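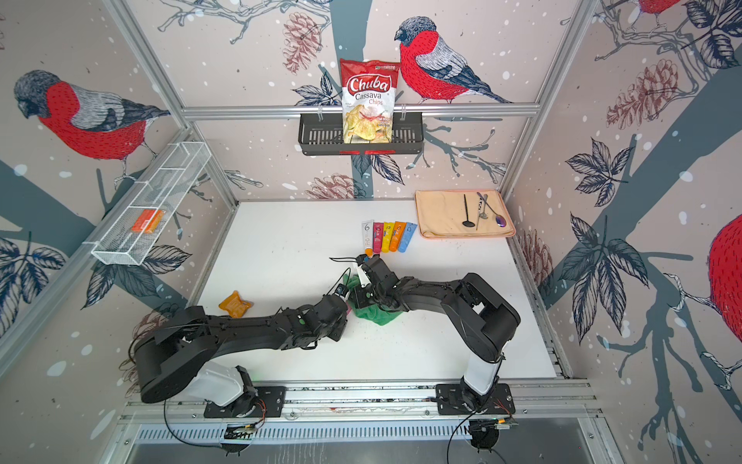

*Abb. 1: Grünes Tuch auf weißer Arbeitsfläche.*

# Divance — Terminologiebestand Textilpflege (Deutsch–Portugiesisch)

Stand: 5. April 2025

## Gegenstand

Divance ist ein zweisprachiger Terminologiebestand zur Pflege, Lagerung und Instandsetzung von Haus- und Tischwäsche. Er umfasst 1312 Einträge mit deutscher Vorzugsbenennung und brasilianisch-portugiesischer Entsprechung. Ausgewertet wurden 339 Quellen, überwiegend Hauswirtschaftslehrbücher, Inventarlisten und Merkblätter von Wäschereibetrieben.

Der Bestand richtet sich an Übersetzungsdienste, Fachschulen und Museen mit textilen Sammlungen. Für die Auszeichnung von Handelsware nach geltendem Kennzeichnungsrecht ist er nicht vorgesehen.

## Dateien

| Datei | Inhalt |
|---|---|
| `eintraege.csv` | Haupttabelle, ein Eintrag je Zeile |
| `synonyme.csv` | Nebenbenennungen und veraltete Formen |
| `quellen.csv` | Quellenverzeichnis mit Kurzsiglen |
| `sachgebiete.csv` | Systematik der Sachgebiete |
| `regionen.csv` | Regionalkennzeichen für beide Sprachen |
| `aenderungen.md` | Änderungsprotokoll |

Alle Tabellen sind in UTF-8 kodiert, Feldtrenner ist das Semikolon. Leere Felder bedeuten »nicht erhoben«. Ein Gedankenstrich im Feld `pt_benennung` bedeutet, dass keine Entsprechung belegt werden konnte.

## Felder der Haupttabelle

- `id` — fortlaufende Nummer; gelöschte Nummern werden nicht neu vergeben
- `de_benennung` — Vorzugsbenennung, bei Substantiven im Nominativ Singular
- `de_genus` — m, f, n oder leer
- `pt_benennung` — brasilianisch-portugiesische Entsprechung
- `sachgebiet` — Verweis auf `sachgebiete.csv`
- `definition` — in deutscher Sprache, höchstens zwei Sätze
- `quelle` — eine oder mehrere Siglen, durch Komma getrennt
- `pruefstufe` — 1 (erfasst), 2 (gegengelesen), 3 (freigegeben)

## Erhebung und Prüfung

Die Erfassung der deutschen Benennungen lag bei Solange Fagundes, die der portugiesischen bei Lindalva Lopes. Rogério Lacerda hat die Systematik der Sachgebiete erarbeitet und die Dubletten bereinigt. Die Freigabe auf Prüfstufe 3 setzt zwei voneinander unabhängige Belege je Sprache voraus.

Strittig blieb die Abgrenzung von »mangeln«, »plätten« und »bügeln«. In den älteren Quellen werden die beiden letztgenannten Wörter je nach Region gleichbedeutend verwendet. Der Bestand führt »bügeln« als Vorzugsbenennung und »plätten« mit dem Kennzeichen `nord`. »Mangeln« bildet einen eigenen Eintrag.

## Bekannte Einschränkungen

Das Sachgebiet »Fleckbehandlung« ist ungleichmäßig belegt. Rezepturen aus älteren Lehrbüchern wurden nur der Benennung nach aufgenommen; Mengenangaben fehlen durchgängig und werden auch künftig nicht ergänzt.

Europäisch-portugiesische Formen sind lediglich dort verzeichnet, wo sie in einer brasilianischen Quelle ausdrücklich genannt werden. Die Definitionen zu Spitzen und Durchbrucharbeiten stehen noch auf Prüfstufe 1.

## Änderungen seit Januar

- Sachgebiet »Lagerung« in »Lagerung, trocken« und »Lagerung, hängend« geteilt
- Genusangaben bei Komposita auf »-tuch« vereinheitlicht
- Quellensigle `PRV` (Pravik, Hausmitteilungen) nachgetragen

## Nutzung und Zitierweise

Die Nutzung zu Lehr- und Forschungszwecken ist unentgeltlich gestattet. Eine gewerbliche Weitergabe bedarf der schriftlichen Zustimmung der Herausgeberin.

> Damasceno, Aparecida; Marinho, Aparecida (Hrsg.): Divance. Terminologiebestand Textilpflege Deutsch–Portugiesisch. Bukon, 2025.

Korrekturhinweise sind unter Angabe der `id` und mindestens einer Quelle als Issue einzureichen.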